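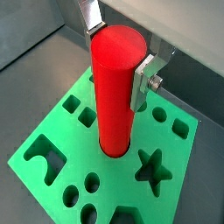 The last few millimeters are the hard part. Getting a robot to a hole is mostly solved, and planners have done it well for years. Getting a peg into the hole, when the fit is tight and the position estimate is slightly off, still eats most of the engineering time at Celdale, a small software firm in Lorkeck.

Its insertion package, Clenetel, splits the job in two. A vision model looks through the wrist camera and guesses where the opening is. Then a force controller takes over, running at 300 updates a second, and lets the part slide and tilt until it seats.

The team tests on shape-sorter boards. They are cheap, and a star or an arch punishes a bad rotation estimate in a way a round hole does not. Early versions seated 58 percent of parts on the first try. After training on almost 3000 recorded attempts, the number rose to 70.

The failures that remain are mostly jams - the part wedges at an angle and the controller keeps pushing. The next release will back off and try again from a new angle. Langlois, a maker of pump fittings, plans to try it on one assembly line in May.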